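Drink Station Changes in the Grurnavska Lunchroom

Starting 9/1/19, the lunchroom on the second floor will switch from bottled water to glass drink dispensers. Two of them have been bought. One is for plain water and the other is for whatever the kitchen makes that day, usually iced tea or water with cucumber.

The change was requested in the spring survey. Last year the building went through 3408 plastic bottles, and most of the comments asked for something that could be refilled. Lukian Hnatiuk from building services looked at several kinds of dispenser in March and picked a glass jar with a metal spigot. Plastic jars were cheaper, but the two we tried at the Ciranwood office had gone cloudy and held the smell of lemon.

The jars go on wooden stands. A stand lifts the spigot high enough to get a mug under it, so the jar does not have to be pulled out over the edge of the counter. Please leave the stands where they are. A full jar is heavy, and the stand should not be dragged with the jar in it.
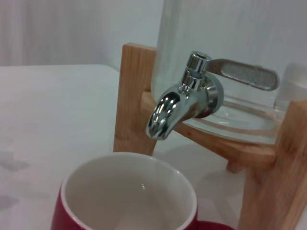
The glass dispenser on its wooden stand, with the lever spigot at the front.

To pour, hold your mug under the nozzle and work the lever with your other hand. Return the lever all the way when you are done. If it is left partway, the spigot can drip, and the last trial ended with a wet counter and a ruined stack of napkins. A drip tray has been ordered from Rovari but has not come in yet. Until then there will be a folded towel under each spigot.

The kitchen will fill both jars before the lunchroom opens and again at 1:00. If one runs low between fills, tell the kitchen window. Please do not top up the jars from the sink, and do not add ice from the machine in the hall. Ice will be kept in a covered bucket next to the cups, with a scoop.

Roksolana Derkach has written up the cleaning steps for the kitchen staff. The jars are emptied every afternoon and washed by hand with warm water and dish soap. The spigot is taken off once a week, along with its washers, and each part is washed with a small bottle brush. The stands are wiped with a damp cloth and dried right away. They do not go in the dishwasher.

Thirteen spare mugs are on the shelf over the counter for visitors and for anyone who forgets their own. Used ones go in the gray bin by the door. The Major meeting room will keep its water pitchers for now.

Questions about the dispensers can go to Lukian at the building services desk. Suggestions for the second jar can be left at the kitchen window.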